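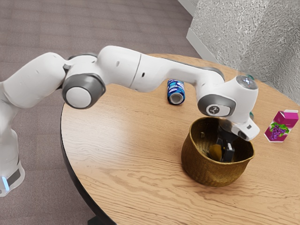 The round table and the basket.

Honley Street Garden Club, minutes of the September get-together

Okay, I'm typing these up the same night, so forgive the spelling. We started at 7 (well, a bit after, the side door was stuck again) and I took notes because Zbigniew Tomaszewski did it last time and says his hand still hurts.

Last month's minutes: read, fine, one fix. The plant sale brought in $1,563 and I'd written it down as the total for the whole year. Sorry! It was just the sale.

Water. We spent ages on this. The bill came in higher than any of us liked, and Funda thinks the back hose is leaking where it goes under the path. I think she's right, it's always muddy there, even in that hot stretch we had. She's going to dig down and look before we pay anyone. If it's the pipe and not the hose, we'll call Laltow Plumbing, who did the front tap. Mr. Głowacki wanted it noted that he asked for metal pipe in the first place. Noted!

Plots. We have 54 plots and 2 are free, both on the shady side by the fence. I'll call the next people on the waiting list. There was a long back and forth over whether a plot that's all mint counts as "kept up" and we didn't settle it, so it goes on the list for next time. For the record, I like mint, but I don't want it coming under the boards into my beans.
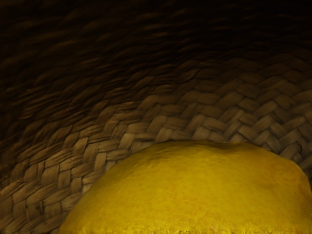 Something yellow in the basket, up close.

Compost. Please, please no more bread. We've had rats before and I'm not going through that again. Zbigniew will paint a new sign with bigger letters. He asked for a color and we all said different ones at once, so he's picking.

Fall cleanup. Agreed on a morning start, 9 o'clock, bring your own gloves and a rake if you've got one. Funda is bringing soup, and I said I'd do cornbread (my aunt's recipe, the one with the corn kernels in it). We still need somebody with a truck for the brush pile. Mine's in the shop.

Other stuff: the shed key is missing again. Check your coat pockets. Mr. Głowacki has the spare until it shows up, so call him first, but not during supper.

We wrapped up at about 8:40. Next meeting same place, same time, and I'll try to get the door looked at.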